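Chapter 3
Measuring Before You Cut

Latrice Brannigan
3/31/23

Every piece of work begins with a length. In the old market at Haverford, cloth was sold by the arm, and a seller with short arms earned more. The town of Stovari put an iron bar on its wall in June 718 — buyers could check their cloth against it. In this chapter we learn to read a rule and to write down what we read.

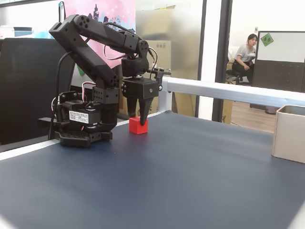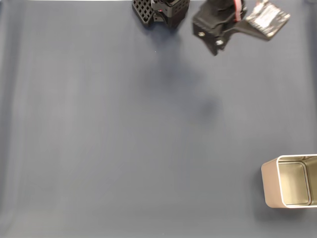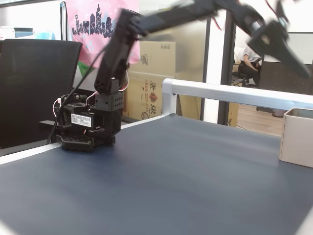
3.1 Reading a rule

Lay the rule flat and look straight down at the mark.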